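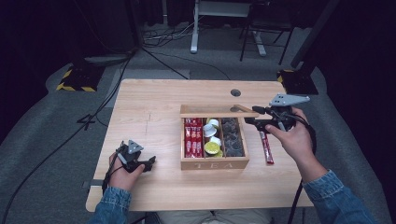
A member writing in from the Ruddock side asked that the minutes record her objection to the word "temporary" in item 4 of the previous set, as the bypass line has been in service since November and carries the full night flow. The objection was accepted and the word struck. The previous minutes were then approved as amended.

RUDDOCK WATER DISTRICT
Technical Subcommittee, Distribution and Metering
Minutes of the regular meeting, Jun 20, 2019

Quorum was present. The chair called the meeting to order and the agenda was adopted with item 7 (easements) moved to the next meeting.

1. Matters arising

1.1 Valve chamber at Iva Road. The frame and cover have been replaced. The chamber still takes in groundwater through the north wall at the pipe penetration. Operations will regrout the penetration during the next low-demand period and report.

1.2 Chlorine residual at the Tetow dead end. Residual remains below the district's internal target at the last hydrant on the branch. Flushing restores it for several days. Members discussed an automatic flushing unit against looping the branch back to the Iva main. Looping was preferred on hydraulic grounds but requires a road crossing permit. Engineering to obtain a crossing estimate before any unit is priced.

1.3 Record drawings. Drawings for the east zone have been scanned. Sheets showing the old pump house are illegible at the title block and will be scanned again from the originals.

2. Pressure zone boundary, upper Ruddock

2.1 Engineering presented logger results from the two sites on either side of the closed boundary valve. Static pressure on the high side was within the design range. On the low side, pressure at the upper properties fell to 30 psi during morning demand. The short dips correspond to pump starts at the Clonditel booster station.

2.2 It was asked whether the boundary valve is fully seated. Operations stated that the valve was turned to the stop and counted, but no acoustic check was made. A leaking seat would account for part of the night flow on the low side.

2.3 Agreed: acoustic check of the boundary valve; loggers to stay in place until it is done. Moving the boundary uphill will not be considered until the result is known.

3. Clonditel booster station

3.1 Pump 2 was taken out of service for high vibration at the drive end. The coupling was found out of alignment and the insert worn. The insert has been replaced and the pump realigned. Vibration readings after restart were not available at the time of the meeting.

3.2 Soft start settings. The ramp time is set at 8 seconds. Engineering proposed a longer ramp to reduce the dips noted in 2.1. Operations had no objection provided that the check valve is observed on the first stops after the change. Agreed.

3.3 The station logbook is to be kept at the station. Copies may be taken to the office. The original was absent on the last inspection.

4. Meter replacement

4.1 There are 1422 meters in the replacement program. Work has been sequenced by reading route. The Tetow route is complete and the Iva route is in progress.

4.2 Several pits on the Iva route are too shallow for the new meter body with the register lid open. Raising the pit ring is the preferred method. Lowering the service line is to be used only where the ring cannot be raised because of the sidewalk grade.

4.3 Final readings from removed meters are to be photographed with the serial number legible. Photographs in which the serial number cannot be read have delayed the closing of accounts. The installer is to be notified in writing.

4.4 A proposal to test a sample of the removed meters for low-flow accuracy was discussed and deferred pending a bench quote.

5. Correspondence

5.1 Letter from a customer on upper Ruddock concerning discolored water after hydrant use. Reply sent. Hydrant use in that area will be posted in advance.

6. Next meeting

Date to be set by notice. Item 7 of the present agenda to be carried forward, together with the crossing estimate (1.2), the acoustic check (2.3) and the vibration readings (3.1).

There being no further business, the meeting was adjourned.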